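About us

Kaler is a small workshop for the care and repair of gripping tools. We set up hand-held grippers and the robot cells that work with them, and we look after them when they are in daily use. We started in March 2018 with one bench and one customer, and we are still working from the same town, Planberg.

Most of our work is done in a room with people in it, with the tool in the hand. 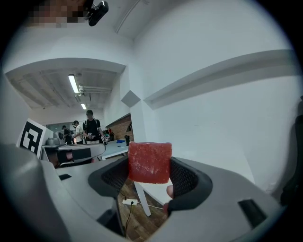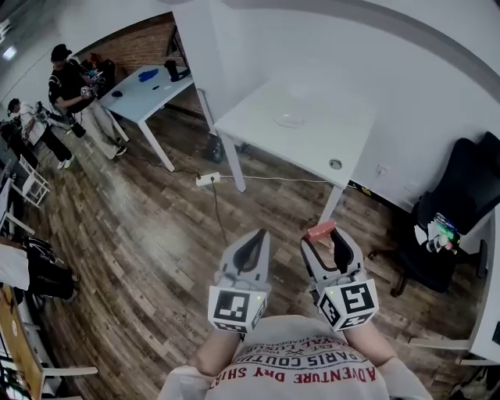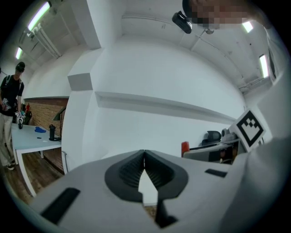
Hand-held grippers in the workroom, with their marker patterns in view.

What we do

Our main product is the Fimus service. It is a fixed plan for one gripper cell, and it covers setting up, regular care and repair. A customer can take the whole plan or only the repair part. Until now we have finished 297 service jobs under this plan, and 152 of them were repairs of fingers and pads.

The pads are the part which suffers most. The dark lining on the inside of the fingers must hold a small thing without crushing it, and after many hours of closing and opening it becomes smooth. We clean the pads with a soft brush and a little warm water, never with a solvent. If the grip is still poor after cleaning, we change both pads of the pair together. One new pad against one old pad gives a crooked grip, and then the customer calls us again after a short time.

For testing the grip we like small soft pieces. A sugared jelly sweet is very good for this. It shows at once if the fingers press too hard, and the sugar shows where the pad has touched. After the test the pads must be cleaned again, of course.

The markers also need care. The black and white patterns must be flat, clean and fixed in the right place, otherwise the cell does not know well where the tool is. We check the edges of each marker with a fingernail. If a corner lifts, we do not glue it down -- we put a new marker and measure the position again. This takes longer, but we have had bad experience with glue.

How a visit goes

We first ask the people who use the tool every day to show us how they hold it. Often the fault is already clear at this moment. Then we look at the cables, the slots in the housing and the movement of the fingers, in this order. We write down every value before we change anything. At the end the customer works with the tool and we stand beside and watch.

One cell has a special place in our history. The Eichhorn cell was the first one we took over from another company, and it came to us without any papers. We opened it in April and needed 2 complete sets of fingers before it ran correctly. It has now 2,770 working hours, and we still visit it. The service sheet we wrote for it became the base for the Fimus plan.

Working with us

We repair tools from other makers too, if we can get the parts or make them ourselves. Before you send a gripper, please remove loose cables and pack the fingers in closed position. Please write also a few words about the fault and when it happens. A short and simple note is enough -- we will ask if we need to know more.

Visitors are welcome in our workshop in Planberg. Please write to us before you come, so that somebody has time for you.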